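4.2 What people took "sleeps six" to mean

I went into this part of the study thinking the sleeping numbers would be the dull bit. Every listing on Memside has to give one, it sits in the same spot at the top of the page, and I figured guests would read it the same way I do. They don't!

As I said in Section 3, we had 2,187 listings to work with, all of them short-stay condos and small houses in Clumthorpe and up the lake at Tukus. Roman Marciniak and I read the first batch side by side, mostly to settle what to do with sofa beds, daybeds, lofts with a ladder, and the thing one owner called a "snug" (we coded it as a closet with a mattress, and I stand by that). After that we split the pile. When we disagreed, Miyuki Takeda broke the tie, and she was tougher on lofts than either of us.

Then we talked to guests. I did 40 interviews myself, nearly all by phone, and I asked each person to tell me in their own words what they would expect to find behind the door if the page said "sleeps six." A few people pictured three bedrooms. Plenty pictured two bedrooms and a pullout, and were fine with it as long as the pullout was mentioned somewhere. What got people annoyed was finding out from the floor plan, or from a review left by a stranger, that the sixth person would be in the living room next to the fridge.

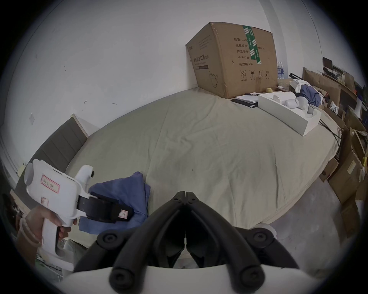
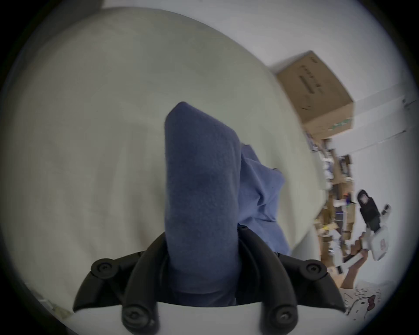
Figure 3. Bed with an upholstered headboard (first); dark blue fleece and a lighter blue cloth (second).

The wording matters more than I had guessed. "Sleeps six" and "beds for six" sound like the same promise to me, but several guests heard the second one as firmer. One woman told me that "sleeps" is what a landlord says and "beds" is what a hotel says, and I ended up using her line when I explained the project to my own family. "Accommodates" did worst of all - people took it as a hint that somebody would be uncomfortable.

Owners see it differently, of course. The manager at Vasseur who let us look over her drafts was quite open that she starts from the biggest number the building rules allow and works backward. She wasn't being sneaky about it. Guests filter by that number before they look at anything else, so a place marked for four never gets seen by a family of five, even if the kids would happily share.

I should say that our guests had mostly traveled with children, and I'd expect a group of skiers or a wedding party to care about other things, such as who gets stuck with the single. I also never asked about cribs, and I wish I had, as it came up again and again without my asking. Roman has since added a crib question to the written survey, and the answers are in Section 4.3, along with what guests told us about stairs.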